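2011-04-30

Slept badly and got up before the alarm. Porridge, two cups of tea, radio on low. Rain until mid-morning and then a dull dry spell that lasted the rest of the day, so I put a load out on the line and left the windows open at the back.

The plan was to do the bedroom properly and I more or less did. It has been getting away from me since we moved the bed to the other wall. Everything that has no home ends up on top of it, and at night I shift the lot onto the chair, and in the morning it goes back on the bed. I wanted to get to the end of that.

Started with the washing from earlier in the week. Socks first, as I always do, then underthings, then the towels, and left the awkward things to last. The pillowcases have gone thin at the corners. Two of them I have put aside for dusters. I also found the other half of the tea towel set Greer gave me, inside a duvet cover, where it must have been since the last wash. It is a good heavy cotton and I was sorry to have lost it.

I have been folding the same way for years, arms in, then thirds, and it makes a bulky pile that topples in the drawer. Lorna Leckie folds hers small and stands them up on end like files. I tried it with the top drawer and it took most of an hour, but you can see everything at once and I got four more things in than before. The second drawer I did half and half. The jumpers will not stand up whatever you do to them, so they are flat as usual.

Stopped at eleven for toast. Post had come: the gas bill, a seed catalogue and a letter from Prokopenko about the curtains. They want 60 pounds to take up the lining and re-hang them, on top of what we have already paid for the making. I think that is steep. The lining was too long when it arrived and I said so on the phone at the time. I will write back after the holiday weekend and be polite about it. The order number is 3452, which I am writing down here as I have lost it twice already.

Back upstairs. Moved the bedside table out and hoovered behind it. A great deal of fluff, a hair grip, a pen, and the back off an earring that I gave up on before Christmas. Wiped down the skirting. The paint is chipped along the bottom where the old bed frame used to knock it. There is half a tin of the white left in the cupboard under the stairs, if it has not gone solid.

I did the headboard with the small brush attachment. Dust gets down in the grooves and you don't notice until the sun is on it, and then you notice nothing else. I went down each channel from the top, which is slow going, and finished off with a damp cloth, barely damp. Generon is the name on the care label and it says not to soak the fabric. It came up well enough. When we bought it I wanted the plain one and was talked round, and I still think the plain one would have been less work, though I admit this looks better in the room. 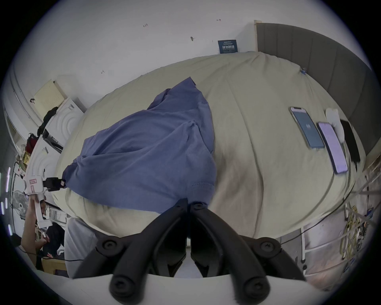

The phones are a separate job and I have been putting it off. There is a drawer of old ones as well, and leads that fit none of them. What I ought to do is charge each one up, see what pictures are on it, copy them across and then get rid of it. I had got as far as fetching the box of chargers when I remembered the line, and went down and brought in what was dry. The shirts wanted another hour. The tea towels were done.

Lunch was the end of the soup with a cheese scone. Washed up straight after.

Greer rang at two. She has finished with the flat in Cullel and hands back the keys next week, and she has more boxes than she thought. She asked if I could take anything in until July. I said I could take three or four boxes if they are not heavy, and not the bookcase. She was quiet about the bookcase. It is a nice piece but it would have to stand on the landing and I would be walking round it in the dark. She said she would ask Lorna, who has the dry garage. The van is booked and she is paying by the mile, with the meter reading at 3581 when they dropped it off to her, and she has been told to note it again at the end. I told her to take a photograph of the dial in case there is any argument.

We talked for a good while about how to pack crockery. I wrap each plate in newspaper and stand them on edge. She lays hers flat with a jumper between. I said use the small boxes for anything with weight in it, and put the name of the room on the side of the box and not the lid, as once they are stacked you can't read the lid. She said she had written on all the lids. So she has that to do tonight.

After that I finished the wardrobe. I had three heaps: keep, mend, and the charity shop. The mend heap is the one that worries me. There is a skirt in there that has been waiting on a zip for two years. I have put a limit on it now. Anything not mended by July goes in the charity bag as it is. The buttons I can do in front of the television. The zip I may pay someone to do.

The charity bag came to two full sacks and a carrier. I took out one cardigan again and then put it back in. Shoes I have left for another day. There is a pair of boots I have never been able to walk more than a mile in and I know perfectly well I won't start now, but they were expensive.

Changed the bed at four. I had thought I would iron the duvet cover but it was late and I was tired of standing, so I pulled it tight and smoothed it with my hands. It is a job for two people. I get inside the cover and hold the far corners and shake, and it generally takes two tries. This time it went in first go. The mattress was due a turn as well but I can't manage that alone and will wait until Lorna is over.

Put the bedside table back, with only the lamp, the clock and my book on it. The clock was four minutes fast. The chair is clear for once and I have moved it under the window. I tried it on the other side of the wardrobe first, but the door catches it.

What is left to do in there:

the phones and the drawer of leads
paint the skirting
hem on the blue dressing gown
new bulb for the lamp on the far side
hooks for the back of the door

For the hooks I had a look in the Prurnport catalogue. They do a plain one in brass and a plain one in black. I would sooner have the brass, but the door handle is black and Lorna says they ought to match. I will measure the door before I order anything. Last time I guessed and had to send them back and pay the postage.

Went out at five for a bit of air, down as far as the post box and round by the allotments. Someone has their potatoes earthed up already. Mine are nowhere near. The hedge at the bottom of the lane has been cut very hard on one side only and looks peculiar. Home by quarter to six and brought in the shirts, which were dry except at the collars, and hung them on the airer in the bathroom.

Tea was a baked potato and the last of the ham. I had meant to use up the leeks and forgot. They will need to go into something tomorrow.

Lorna came by for half an hour in the evening to collect her pie dish. She went up and looked at the drawers and said I had them facing the wrong way, with the folded edge down when it should be up. I said they were staying as they were. She has agreed to the bookcase so that is Greer settled, though she wants it gone before she has the garage roof done. The quote for the roof is more than 3000 and she is getting a second one. We had a cup of tea and she took two of my spare tomato plants. She will bring the tray back.

Sewed on three buttons after she had gone. One was not a perfect match but it is at the cuff. I ran out of the navy thread partway through the fourth and had to stop there. Need navy thread, lamp bulb, milk, and stamps for the Prokopenko letter.

Bins out. Bed at half past ten, in a room with nothing on the floor.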